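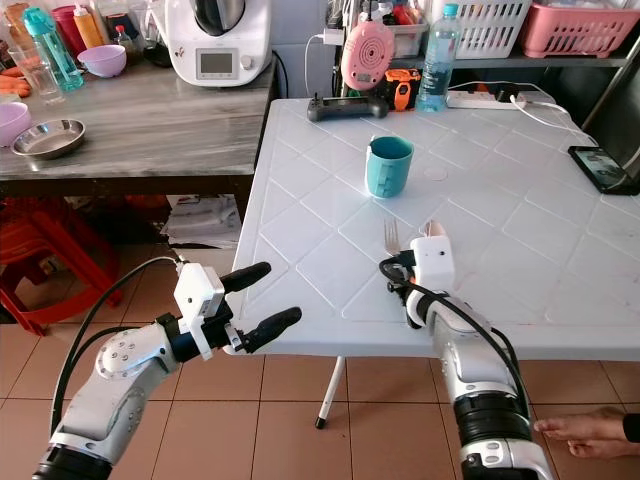
Teleop for cutlery task, 176 episodes and still bad
pesell_arm
I record fork pickup by remote control, two arms. The policy closes the gripper too early. Should I record more?

Kesten
More will not help if your hand is nervous. Move slower near the handle, then record again.

jonel2
I don't agree. Slow demos gave me a robot which stops and waits. I kept normal speed and removed the bad episodes.

Kesten
How many did you remove?

jonel2
From 1,481 I kept 1,414.

pesell_arm
Thank you both. I will try removing first.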